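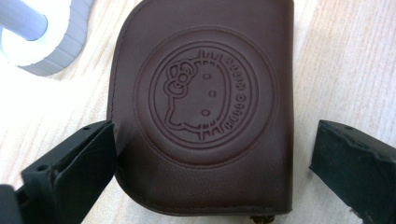 Zip-around wallet in dark brown leather with debossed Hello Kitty emblem, finishing room sample table, Drunell.

Visit report: Drunell leather goods workshop, Drillwood
27 Mar 2023

Drunell opens its Drillwood workshop to visitors twice a year. The December date was full, so I took the spring one. The tour covers cutting, embossing, assembly and finishing, in that order, and lasts a little under two hours. Small leather goods only – no bags, no belts.

Cutting
Hides come in from a tannery in Mandagi, already dyed and finished. They are laid out under a strip light and marked with chalk where there are scars or loose grain. Panels for outer faces are taken from the back of the hide and pocket linings from the belly. Most panels are cut with steel dies on a swing-arm press. Curved corners are harder on the dies than straight runs, and the operator showed us one that had opened up at the radius and was waiting for repair.

Embossing
This was the part I had come for. The heated press is a Zondoteck bench model, set to 100 degrees Celsius for the brown leather and slightly lower for the lighter colors. The shop keeps 359 brass plates on numbered shelves along the back wall. Each panel is pressed flat before any stitching is done, as a finished wallet has too many layers under it to take an even impression.

The dark brown wallet on the sample table is a good piece to study. The leather has a fine pebbled grain, and the round emblem is large for the size of the panel. There are two depths in it: a wide, shallow outer circle, then a much sharper double-lined ring around the Hello Kitty head. No color has been added. The pressed lines read darker than the leather next to them, and that is enough to carry the bow and the whiskers, which are thin straight strokes in groups of three. Thin strokes are where a plate usually fails first. On pebbled leather a weak impression gets lost in the grain, and these were legible at arm's length.

Assembly
Edges are skived, glued, turned and stitched. The stitching on the brown wallet is tonal and follows the rounded corner a short distance in from a slightly padded rim. Keeping that distance constant on a curve is done by eye with a roller guide. Zippers go in last. A batch is 68 pieces, a number that comes from how many trays fit on one cart.

Finishing
Wax, brush, inspection. Visitors may handle the samples. I found slight creasing near one corner of the brown wallet and no other marks worth noting on its face.

Practical notes
Output is around 3000 pieces a year. The shop by the entrance sells seconds, but stock was thin by the afternoon. Ear protection is supplied for the cutting room. Parking is on the street, and the stairs to the finishing room are steep.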